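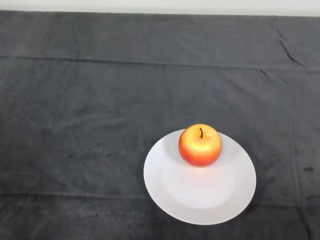

Wukanance Garden Club, Trees and Shrubs Board

Thread: When to cut back a young river birch?

flutden_fern
Hi everybody, hope your tomatoes are behaving! We planted a river birch by the back fence three years ago and it has gotten so leggy on one side that my husband ducks under it with the mower (he complains every single time, bless him). I'd love to take off two of the lower limbs. Can I do it now, or do I have to wait? I paid $300 for this tree and I'd hate to lose it over my own impatience.

Torben Steinbach
Welcome, Fern! Please wait. I never touch a birch in summer, the borers are flying and a fresh cut is an invitation. I did mine one June when I was new at this and lost the whole top by the next year. Late fall, once the leaves are down, and you'll be fine.

mulchmonday
With all respect to Torben, who has forgotten more about trees than I'll ever learn, I was taught that late summer is okay for river birch, since it isn't bothered by the bronze borer the way the white ones are. I cut mine in August and it looks wonderful. Winter cuts on my old one dripped sap all over the patio for weeks!

Torben Steinbach
The dripping looks awful but it doesn't hurt the tree. I'll grant you river birch is tougher than paper birch. I'd still wait.

Aurelia Avram
I'm somewhere between you two. If a limb is really in the way, Fern, take just the one, cut outside the collar, and leave the other for winter. And no wound paint, please, whatever the man at the counter tells you. We had 60 birches along the drive at the Ardeleanu place when I worked there, and the painted cuts were always the slowest to close.

flutden_fern
Oh, you are all so kind. One limb it is, then, the mower one! Does it matter that we've had hardly any rain?

Aurelia Avram
It does, dear. Give it a good slow soak first and let it rest a few days before you cut.

mulchmonday
And post again in the fall, I want to hear how it's doing.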